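Extended warranties and cover plans: your questions

Do I need one at all?

Usually no. Most faults either show up in the first few months, when the shop has to sort them out anyway, or years after the plan has lapsed. We looked at 2,401 reader claims and 2,176 of them would have been covered without paying for anything extra.

The salesman said the price is only good today. Is it?

We have yet to see one that was. Sakville and Gatlow both let you add cover up to 90 days after purchase, at the same price, though you have to dig through the terms to find that out.

What does "accidental damage" mean?

Less than you would hope. Mirnier's plan leaves out liquids, pets and anything that happens outdoors – read the exclusions before the brochure.
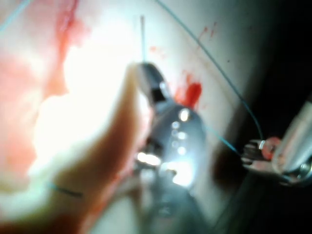 Hedvika Tichý wrote in to say we are too hard on these plans, as hers paid for two washing machine repairs without a quibble. Fair enough. She also told us she had paid in for nine years, and we would like to see the sums.

Can I cancel?

Yes, within the cooling-off period, and often later for a partial refund. Put it in writing. Phone lines have a habit of passing you to someone who offers a discount instead.

My plan renewed itself. Can I get the money back?

Try. Ask for proof that you agreed to it. Nektarios Karagiannis got his back from Gatlow after around 4 letters, the last of them rather short.

Are the star ratings on the comparison sites any use?

We would not lean on them. Check who owns the site and whether it earns a commission on each sale. If it won't say, assume it does.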